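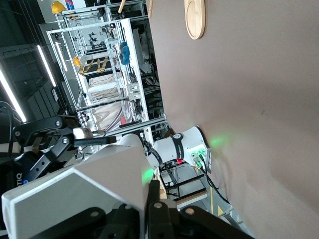

The Dendow cell this month, with a rod held in the jointed gripper. White arm on the wall panel behind.

Handover build moves to the second arm

The rod handover project in the shared workshop now has its grippers closing in the right order. Nayara Paiva and Ryszard Sobczak have been working on it Wednesday evenings since the spring. The aim is simple to state: one gripper picks up a thin rod, carries it to the middle, and a second gripper takes it without dropping or bending it.

Most of October went to timing. The first version had both grippers running off fixed delays, and the rod hit the floor more often than it changed hands. Ryszard replaced the delays with a check on finger position. The receiving side has to report that it has stopped closing before the giving side lets go. In the last full run, 182 of the attempts logged were clean handovers. The target before we call it finished is 1,000 in a row, so there is a long way to go.

Nayara has rewritten the approach path. The old one brought the white housing in too low and it brushed the cables on the other gripper. The new path comes in 28 millimeters higher and turns at the end. It costs a little time on each cycle. She would like to get that back later by speeding up the return move, which still runs at the cautious setting from the first week.

The wall-mounted arm has no part in the handover yet. Its base connectors are in and the status light comes up green, but the program for it is only half written. It will eventually feed rods to the other two. If you need to work near that panel, please leave its cables where they run and stay on your side of the yellow floor line while anything is powered.

Still needed: a rod holder that can be loaded by hand without measuring, and a better way to bundle the gripper cables so they don't swing. Ryszard has a sketch for the holder and would be glad of help from anyone comfortable on the mill. The parts list and the current code are in the Truvis folder on the workshop drive. Please save changes as a new copy.

Next session is Wednesday at 7 p.m. Two places are open for members who have done the arm safety walkthrough. Put your name on the sheet by the door or write to Nayara.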